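发件人:Tutwood 旧衣互换邮件组(组员来信)
主题:Re: [换季] 牛仔外套到底该叠还是该挂
时间:晚上

各位好,

先引一下前面那封,免得后来的人翻半天:

> 我把衣柜重新弄了一遍,用的是 Bakley 那套收纳册子里的办法:所有外套一律叠成长方块,竖着插进抽屉。
> 册子上说一件牛仔外套 20 秒就能叠好,叠完不会散,省出来的地方能再放 6 件毛衣。
> 我试了两个晚上,觉得很有道理,建议大家换季都照这个来。挂着占地方,肩膀还会撑出鼓包。
> 另外 Nundley 的分隔盒正好配这个尺寸,一套六十来块,想拼单的回我。

我不太信,说几条。

第一,20 秒这个数字怎么来的?册子里示范的那件我看过,布料很软,领子是平的,连扣子都很少。我们手里的牛仔外套多半不是这样。领子有厚度,前襟一排金属扣,肩部拼缝的地方好几层布叠在一起,折到那里自然就拱起来。我自己叠了一件,中间重来两次,远不止 20 秒,叠完也不是长方块,更像一个枕头。

第二,“叠完不会散”。放在桌上不散,我承认。插进抽屉,抽走旁边那件再看看呢?我家那个抽屉每天早上要开好几回,家里人拿东西从来不讲究,到了周末里面跟没叠过一样。这种方法默认只有一个人用衣柜,而且这个人心情一直很好。

第三,能多放 6 件毛衣的前提是你有 6 件毛衣没地方放。我没有。我的问题是外套太多,去年 5 月互换会上一次拿回来三件,到现在有一件还没穿过。换个叠法解决不了这个。

至于肩膀鼓包,那是衣架太窄,换宽一点的就行。牛仔布本来就硬,我那件挂了好几年,肩线还在原处。倒是叠着压了一冬的那件,胸口横着一道印子,拿蒸汽喷了两遍还看得出来。这一点希望前面那位也留意一下,你才试了两个晚上,印子要过几个月才见分晓。

我不是说叠法全没用。出门装箱、床底下的扁箱子,确实只能叠。如果一定要叠,我的做法是先在床上整件摊开,领子朝上,把袖子捋顺了再往里折。最麻烦的一直是袖子,稍不注意就团在一边,袖口还会搭到床沿外面去。 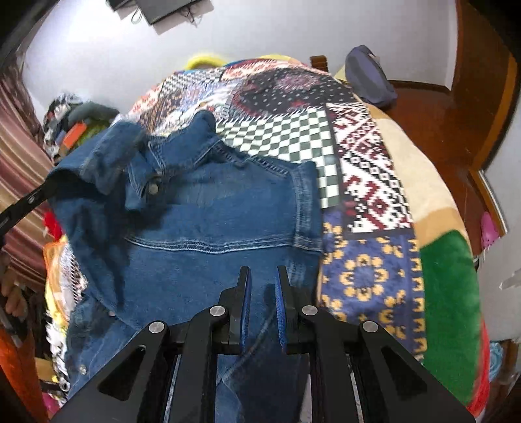

扣子我一般只扣最上面那颗,下面的随它去。全扣上看着整齐,可是折的时候扣子顶着扣子,压久了布面会磨出小白圈。下摆有褶就用手掌往两边推,推不平也不必较劲,反正下次穿之前还要抖开。两只袖子都折到背后,再从下往上对折一次就停,不要三折四折。厚的那头朝箱子外侧,薄的那头朝里,两件交错着放会平一些。

还有 Leitner 那种带拉链的压缩袋,有人私下问过我。毛衣我不管,牛仔外套别往里塞,抽紧以后领子会压出死折,比抽屉里那种难弄得多。

最后说拼单。Nundley 的盒子我量过朋友家那套,内宽放 T 恤合适,放牛仔外套要硬塞,盒壁会往外撑。一套 60 块不算贵,可要是买回来装不下想装的东西,那就是多了一个盒子。我这次不参加。谁已经买了、真的拿牛仔外套用满一个冬天的,请回信讲讲,最好说清楚抽屉有多深,家里几个人用。册子封面上写“超过 3,000 个家庭验证”,我倒想知道他们是隔多久回去看的。

换季互换的登记表还是老地方,要带外套来的请写明尺码和有没有缺扣子,上回有两件到了现场才发现少一颗。

祝好

> 补一句前面那封末尾的话:
> 大家先别急着否定,叠三件再说。

叠了,正好三件。两件又挂回去了,剩下一件放在床底箱子里,等开春拿出来看印子。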